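The Left Pad

By June the club at Jonley had 1,662 grips in the log and needed 4,000. The girl who kept the log wrote the total on the whiteboard each afternoon and erased the old one with her sleeve.

The job was simple to explain. You held the gripper by its handle, walked it up to something on the table, closed the fingers, lifted, and put the thing down again. The recordings went to the team's computer, which was supposed to learn from them before the Nestden meet. The boy with the steady hands did most of the lifting. The others set things out and took them away.

They had named the gripper Bemico after a brand of crackers one of them ate. The pads on it were left over from last season. Their coach, who taught shop in the mornings, had said to change them in the spring, and everyone had agreed, and then it was spring and they were busy.

"It's slipping," the boy said.

"It's you," said the girl with the log.

He tried again. He came in slower this time and kept his wrist flat. When he backed off, she leaned over to look at the table.

"Hold it there," she said. "Don't close it."

He held it there. His arm shook a little and then stopped. The white thing they had been lifting all week stood where she had put it, farther up the table, and for once neither of them was looking at it.
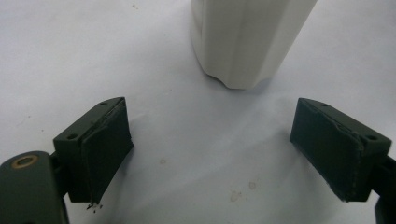 R. Abou Zeid

"There's black stuff under the left one," she said.

He bent down to see. The corner of the pad had gone ragged, and there were crumbs on the table below it. He touched one and it stuck to his finger.

"How long has it been like that?"

She turned back through the log. On one page she had written "slipped, try again" 13 times. On the page before that it was only twice. She put the pencil down between the pages.

"Do we have to throw those out?" he asked.

"I don't know. I'd have to ask."

The coach was in the hall, locking the supply closet. She asked him. He thought about it and said to keep the pages, mark them, and cut new pads before anyone lifted anything else. Then he unlocked the closet again and found them a sheet of rubber.

It was past five when they got the first pad cut. It came out a little crooked, so they cut another one.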